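제4장 당기는 힘과 쥐는 힘

학습 목표
- 그립의 종류를 구분한다
- 등 운동에서 악력이 먼저 떨어지는 까닭을 설명한다
- 스트랩 사용 시점을 스스로 정한다

3장에서 스쿼트까지 끝냈다. 이제 당기기. 로우, 풀업, 랙 풀, 파머스 워크. 전부 손으로 잡는 운동이고, 그래서 손부터 본다. 등 근육 이야기는 4.3절에 가서 한다. 순서가 이상하다는 학생이 매 학기 있는데 일단 따라올 것.

4.1 왜 손이 먼저 풀리나

등은 큰 근육이다. 손가락을 굽히는 근육은 전완에 있고, 작다. 바벨 로우를 여덟 번 하면 등은 아직 남았는데 손이 열린다. 초보자일수록 심하다. 손이 열리기 시작하면 몸이 알아서 팔꿈치를 덜 당기고, 반동을 쓰고, 허리가 말린다. 자세가 무너진 것처럼 보이지만 원인은 손인 경우가 많다. 지도자가 허리만 고치려 들면 한 달이 그냥 간다.

쥐는 방식은 크게 셋으로 나눈다.

으스러뜨리기(crush). 악력계, 손 그리퍼. 손가락을 손바닥 쪽으로 닫는 힘.
집기(pinch). 원판 두 장을 맞대고 엄지와 나머지 손가락으로 드는 것. 엄지가 일을 다 한다.
버티기(support). 이미 닫힌 손이 열리지 않게 견디는 힘. 바벨, 철봉, 농부 걷기.

당기기 운동에 필요한 건 대부분 세 번째다. 그런데 체육관에서 악력 훈련이라고 하면 다들 첫 번째만 한다. 손 그리퍼를 하루 종일 쥐었다 폈다. 안 하는 것보단 낫다. 하지만 철봉에 오래 메달리는 능력과는 따로 논다. 버티기는 버티기로 훈련해야 는다.

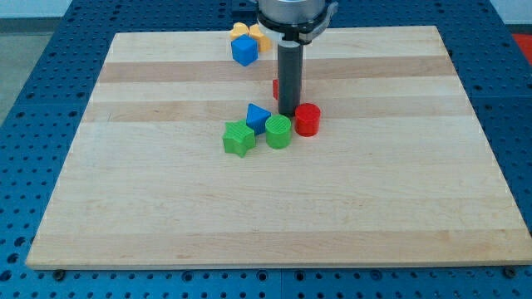
굵기 문제도 있다. 봉이 굵어지면 손가락이 엄지와 만나지 못하고, 그때부터는 버티기와 집기가 섞인다. 같은 무게가 전혀 다르게 느껴진다. 굵은 봉 기록과 보통 봉 기록을 한 표에 적지 말 것. 훈련 일지에 봉 종류 칸을 따로 만든다.

4.2 현장 사례: 빈홀름 체육관

빈홀름(Binholm)의 기록을 쓴다. 10월 한 달, 회원 179명이 맨손으로 철봉 매달리기를 했고 그중 155명이 끝까지 출석했다. 프로그램 이름은 사란티스(Sarantis). 단순하다. 주 3회, 운동 마지막에 매달리기 세 세트. 힘이 남아 있을 때 내려온다. 끝까지 버티다 떨어지는 건 금지.

출석한 회원들이 가장 많이 적은 말은 "로우가 편해졌다". 등이 세진 건지 손이 세진 건지는 이 기록만으로 알 수 없다. 대조군 없음. 그래도 읽어볼 가치는 있다. 중간에 그만둔 쪽은 이유란이 거의 비었고, 적힌 것 중엔 굳은살이 찢어졌다는 말이 제일 많았다. 손 관리는 4.5절.

비교 자료로 피타나드(Fitanard) 방식도 실었다. 이쪽은 파머스 워크 위주, 한 번에 짧게 걷고 길게 쉰다. 총 거리를 1000미터까지 천천히 늘린다. 첫 주부터 1000미터 걷겠다는 사람이 꼭 나오는데 말릴 것. 팔꿈치 안쪽이 아프면 그날은 끝.

4.3절로 가기 전에

스트랩 이야기. 써도 된다. 등 훈련이 목적인 날, 마지막 무거운 세트에만. 준비 세트부터 감으면 손은 평생 그대로다. 장갑은 권하지 않는다, 봉이 더 굵어지는 셈이라. 초크는 체육관 규정을 먼저 확인.

믹스 그립(한 손은 위로, 한 손은 아래로)은 봉이 구르는 걸 막아줘서 무게가 확 는다. 대신 좌우를 번갈아 잡는다. 아래로 잡은 쪽 팔은 반드시 편 채로 둘것. 굽힌 팔로 당기다 이두근 힘줄을 다치는 일이 있다.

준비 과제
1. 최근 2주 훈련 일지에서 손 때문에 끝난 세트를 전부 표시한다.
2. 표시한 세트가 세 가지 쥐기 중 어디에 속하는지 옆에 적는다.
3. 매달리기 시간을 한 번 잰다. 맨손, 보통 굵기 철봉, 어깨는 귀에서 떨어뜨린 채로. 이 숫자는 4.6절에서 다시 쓴다.

스타르누노프(Starnunov) 점검표는 부록에 있다. 과제 1번 할 때 같이 보면 빠르다.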